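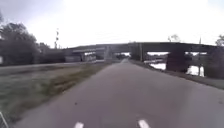

The asphalt path and its grass verge on the approach to the overpass.

Detville Waterside Path: frequently asked questions

Last revised March 24, 2025. Answers apply to the surfaced path between the Cheema access ramp and the Nondard slipway. Byelaws for the rest of the route are published separately.

USING THE PATH

Who may use it?

Pedestrians, cyclists, wheelchair users and riders of non-motorised scooters. Mobility scooters are permitted at footway speed. Horses are not permitted on the asphalt but may be led along the verge where it is wide enough.

Which side should I keep to?

Keep left. The white dashes painted on the asphalt separate the two directions of travel. They may be crossed to overtake when the way ahead is clear. Groups walking abreast should stay within one half of the path.

Is there a speed limit?

No numerical limit is posted for cycles. Riders are expected to slow down at the bridges, where piers beside the path restrict the view of anyone joining from the verge. A bell is recommended.

Can I cycle on the grass?

No. The verge is left rough on purpose in places, and the ground beneath it is soft for much of the winter. Repeated wheel tracks along the asphalt edge let water in under the surfacing.

Is the path lit?

Lighting on adjoining roads and structures is not designed to illuminate the path. Cyclists need front and rear lights after dark, including on the sections under the bridges.

BRIDGES AND HEADROOM

May I stop underneath a bridge?

Briefly, for shelter or to make a repair, provided you stand clear of the painted dashes and leave both directions passable. Mooring lines, fishing tackle and cycles must not be tied to the piers.

How is the concrete inspected?

The bridges belong to the highways department, which carries out a visual inspection every year and a close inspection at longer intervals. The path office reports anything seen from below in the meantime. Debris that may have fallen from a deck should be reported at once, with the bridge number if one can be found.

Does brown staining on a pier mean it is unsafe?

Not by itself. Rust-coloured marks on concrete have several causes, among them run-off from metal fittings and corrosion of the reinforcement. The inspector decides which applies. Cracks with loose edges, or exposed bars, should be reported even if the staining has been there for years.

Can I reach the bridge decks from the path?

Only at the Cheema end, by the ramp. Climbing the abutments is prohibited.

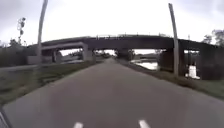

SURFACE AND MAINTENANCE

What is the path made of?

A dense asphalt surface course on a crushed stone base. The section covered by this page is 1,496 metres long. The surface was last renewed in full by Kokex, who also hold the contract for patching.

Why does the colour of the surface vary?

Asphalt lightens with age and wear. Patches, joints and areas that hold moisture look darker. A difference in shade is not treated as a defect unless it comes with a change in level or a loss of stone.

How often is it swept?

Every two weeks from the start of leaf fall until the end of January, and once a month at other times. Leaves and small debris between sweeps are normal. Broken glass, oil and fallen branches are dealt with as urgent reports.

When will a pothole be repaired?

A hole deeper than 33 mm is made safe within two working days. Shallower defects are marked and added to the next patching visit. The marking does not mean the path is closed.

Are the lane markings repainted?

Yes, when less than 80 per cent of a dash remains. Repainting needs a dry surface, so work ordered in winter is usually held over until spring.

Who cuts the grass?

The strip next to the asphalt is cut to a width of one metre. Taller growth at the edge is left until late summer unless it leans over the surface.
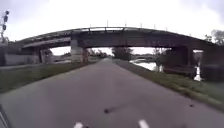 Path passing below the arched bridge, with piers on either side.

CLOSURES AND REPORTING

How much notice is given of a closure?

At least 10 days for planned work. Notices are fixed at the ramp and the slipway. Emergency closures take effect immediately.

How do I report a fault?

Use the form on the path office website or telephone during office hours. Give the nearest bridge and which side of the path is affected. Photographs are useful if they include something that shows scale.

Who do I contact about organised events?

Gonçalo Correia, path manager. Running and cycling events need written consent, and the application must include a marshalling plan for each bridge. Consent does not give exclusive use of the path.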